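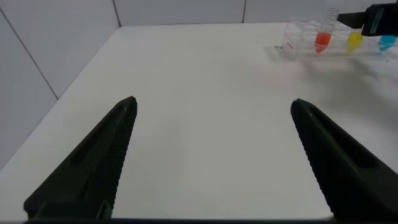 OK so I finally finished sorting my grandmother's recipe cards and I have thoughts. Long thread, get a snack.

**2/** Background: she kept everything in a green tin with a hinge that bites. When she moved out of the Furdale house in August the tin came to me, mostly because my cousins all said "you like cooking" and backed away slowly.

**3/** I figured it'd be a nice evening. Tea, a few cards, maybe cry a little. It has taken me until 15th November.

**4/** The first problem is that Grandma did not believe in titles. There's a card that just says "the good one." There's another that says "like Carol's but less." Less WHAT, Grandma

**5/** The second problem is oven temperatures. She had exactly two settings, "hot" and "not so hot," and one card says "as for custard," which is great if you have the custard card. I do not have the custard card.

**6/** I did a final tally because people in the family chat kept asking. 53 cards in the tin. 46 of them are desserts. My mother grew up in that house and swears they ate vegetables, but the written record is not on her side.

**7/** Of the other seven, one is a meatloaf, one is a stain remover (do NOT mix these up, they both start with vinegar) and one is a phone number with no name. I called it. It's a tire shop now. Very nice man.

**8/** I want to talk about the plum cake, though. Everyone in my family remembers the plum cake. My uncle gets misty about it. It was at every birthday, it had that crackly top, and there was always a fight over the corner pieces.

**9/** I found it behind the fudge, stuck on with what I'm going to call syrup. Ingredients: flour, sugar, butter, eggs, plums, "a bit of the jar." That's the whole list. No amounts except for the eggs, which is 2.

**10/** So I've been baking plum cake for weeks. My neighbors have stopped making eye contact in the hallway. The early ones were basically bricks with fruit in them, and one ran over the side of the pan and I'm still scraping the oven floor.
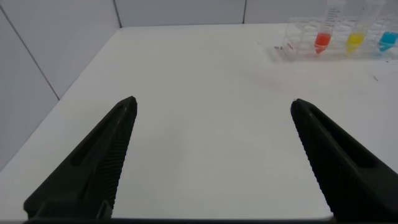

**11/** Anyway, "the jar." I asked my mom, she said molasses. Uncle said honey. My aunt said there was never a jar and I should stop bothering people at work.

**12/** Then Heather Lockyer messaged me! If you've been here a while you know Heather, she lived next door to my grandparents for most of my childhood and she used to let us run through her sprinkler. She'd seen me complaining about it and said oh hon, it's ginger. The jar of ginger in syrup on the windowsill.

**13/** I yelled. I could picture it right away, this squat little jar with the sticky lid that I was never allowed to touch. I must have looked at it every single summer and never once connected it to the cake.

**14/** Bought some that same night. Chopped it tiny, put in two spoonfuls plus a good glug of the syrup, and sprinkled sugar over the top before it went in (that part's not on the card, I was just chasing the crackle).

**15/** And you guys. It was SO close. The top was right and the smell was right - I took a slice to my uncle and he ate it standing at the counter with his coat still on, then asked if there was a corner piece left. There was, I'd saved him one.

**16/** He does think it wants a darker plum. I think he may be onto something, so if anybody local knows who sells the small sour purple ones out of season, or has a bag in the freezer they'd part with, please reply. I'll pay in cake.

**17/** A few of you asked what I'm doing with the cards themselves. I scanned both sides, because she wrote on the backs too. Mostly grocery lists, and a couple of bridge scores, and one that says "call about gutters" underlined hard enough to go through the paper.

**18/** The scans are in a shared folder for the cousins and the real ones went back in the tin in the same order I found them, fudge on top of plum cake. I put a little wax paper between those two.

**19/** Amounts for the cake are coming once I've made it one more time and written down what I do as I do it. I keep saying I'll weigh the flour and then I don't, so apparently it runs in the family.

**20/** Next up is "like Carol's but less." If you are Carol, or you know Carol, my messages are open.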